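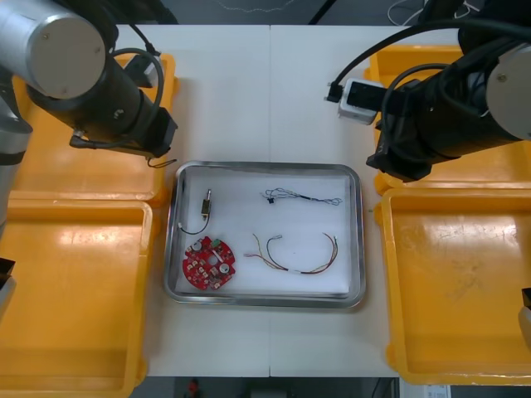 Figure 2. Small parts on a paper-lined metal tray, with a round red circuit board at lower left.

3.2 How people name the things in their junk drawers

The interviews gave us plenty of words for tools and kitchen goods, but the richest material by far came from what speakers in Clarusley call "bits." We had planned to spend a few minutes on this topic with each household. Most people wanted to go on much longer, and we were delighted to let them!

Across the full set of recordings we logged 2106 naming events, meaning any moment when a speaker picked a word or phrase for an object in front of them or in memory. Of these, 1455 used an ordinary noun that other speakers in the same town also used. Another 399 used a placeholder such as "yoke," "doodad," "thingy" or "whatsit." The rest were family words, coined at home and understood by very few people outside it, and we treat them separately in Section 4.

Placeholders are often written off as signs of a speaker who has lost the word. Our recordings tell a much livelier story. Speakers sort their placeholders with real care. A "doodad" in Clarusley is nearly always small and decorative, or at least harmless, while a "yoke" can be any size and is often a little annoying. One retired bus driver corrected his own daughter on exactly this point (she had called a radiator key a doodad), and the two of them argued the matter happily for several minutes.

Electronic parts such as those in Figure 2 are a lovely test case, as most people own a few and hardly anyone has learned the trade names. Speakers fell back on shape and color first: "the round one," "the red fella," "the one with the tail." Placeholders came second, and guesses about use came a distant third. This order matches what Gilmartin found for sewing notions, and it held for older and younger speakers alike.

Adjectives deserve a closer look too. When a placeholder carried one, size words came before color words, just as they do with full nouns ("little black yoke," never "black little yoke"). So the placeholder sits in the noun slot and behaves like any noun there. Nic Aodha suggested as much from written letters, and it is a pleasure to see the pattern turn up so clearly in speech. The Corrigan recordings, made in June with a separate group of speakers, show the same ordering.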